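Filed under: Course notes > Materials and Finishes
2 comments | 8 shares

Materials and Finishes
Notes for week 8: Matte, gloss and the look of a painted surface
Tamsin Ruiz-Ortega

Read these before the studio session. Bring your sample boards from the primer exercise, including the ones that failed.

1. Two kinds of reflection

When light reaches a painted surface, part of it bounces off the outermost layer and part goes in. The part that bounces off the top is called specular reflection. On most paints and plastics it keeps the colour of the light source, so a white lamp makes a white highlight on a red door. The part that goes in is scattered by the pigment, loses some wavelengths to absorption and comes back out in many directions. That is diffuse reflection, and it carries the colour we name when someone asks what colour the door is.

Metals behave differently. Light does not get far into them, and the specular reflection itself is tinted, which is why a brass highlight looks yellow. Metals are covered later in the course. Everything in these notes applies to paints, plastics, ceramics and sealed timber.

2. What makes a surface matte

Roughness, at a scale too small to see. A smooth film sends the specular part off in one direction, at an angle equal to the angle it came in. A rough film sends it off in a spread of directions. The amount of light reflected from the top layer may be much the same in both cases. What changes is where it goes.

Paint makers usually get a matte film by adding flatting agents, often fine silica, which leave the dried surface slightly uneven. Raising the proportion of pigment and filler to binder does something similar. Students often confuse this micro-roughness with texture you can feel. A wall can be quite smooth under the palm and still be dead flat to the eye. The reverse also happens: orange peel in a sprayed gloss coat can be felt and seen, and the coat is still glossy.

So use two words. "Smooth" describes shape. "Matte" describes how light leaves. Hashini Seneviratne marks the sample boards this term and she will take marks off if the two are swapped.

3. Measuring gloss

A gloss meter shines a beam at the surface at a fixed angle and records how much arrives at the mirror angle. The result is in gloss units, relative to a polished black glass standard. In our workshop set, the flattest board (Cevemon ceiling white) reads 2 and the Prandideck enamel reads 80, both at the middle angle setting. Use the middle setting first. Go to the steep or shallow setting only if the reading is near one end of the scale.

Always write down the angle along with the number. A gloss reading with no angle can't be compared with anything.

Take readings on a flat part of the board, away from the taped edge. Wipe the board and the standard with the lint-free cloth, not your sleeve. Last year's readings on the Bratu varnish boards had to be thrown out over fingerprints.

4. Gloss and perceived colour

Paint the same colour in matte and in gloss and the two will usually not look the same. Under a soft, even light from all sides, the matte one tends to look paler and a bit greyer. The scattered surface reflection is being added to the diffuse colour in every viewing direction, and since it is roughly white it dilutes the colour. The gloss panel keeps that reflection in one direction. Stand anywhere else and you see deeper, more saturated colour. Stand in the mirror direction and you see the window.

The effect is strongest in dark colours. A black matte panel can look charcoal beside a black gloss one. In light colours the diffuse part is already so large that the added white makes less difference. Yellow is an interesting case, as it is both light and saturated. Our reference yellow has a dominant wavelength of around 573 nm, just on the green side of what most people would pick as pure yellow, and in a matte finish it still reads as strongly yellow from across the room. Try the same comparison with the ultramarine.

A spectrophotometer can be set to include or exclude the specular part. With it included, matte and gloss boards from the same tin should give close readings. With it excluded, the readings move apart and agree better with what you see. Nikau Hapeta will demonstrate both settings on the Grokari boards.

5. Gloss and perceived shape

Highlights help us judge curvature. They slide across a form as the head moves, tighten on sharp curves and stretch on gentle ones. Take them away and the viewer relies on gradual shading and on edges. Under diffuse light, a large flat face in a matte finish may show very little variation at all, and its outline does most of the work. Sculptors use this when they want mass to be read before detail. Car body shops do the opposite and use long reflected lines to find dents that shading alone would hide.

Matte finishes have practical drawbacks. They burnish where they are rubbed, so door edges and light switches go shiny. They hold dirt. Touch-ups in a gloss film show at the edges, and touch-ups in a matte film generally show less, provided the tin is the same batch.

6. For the session

Bring two boards in one colour, one matte and one gloss. Photograph them side by side under the window and again under the single lamp, without moving the boards. Write half a page on what changed. Lock your exposure or the comparison is useless.

Maricica Cozma has the loan meters. Sign them out and bring them back the same day.

Further reading is on the shelf outside Refilwe Mokgethi's office, in the green folder. The chapter on sheen names is out of date but the diagrams are sound.

Notes revised April 15, 2018
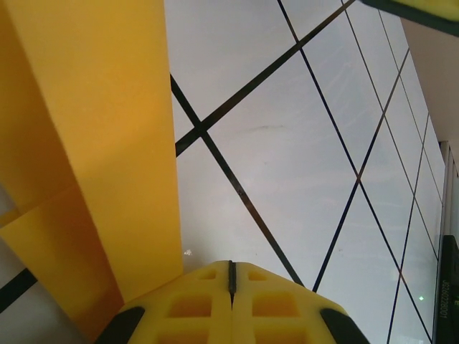

Fig. 2. Matte yellow on a large block, at left. The surface is also smooth (see section 2).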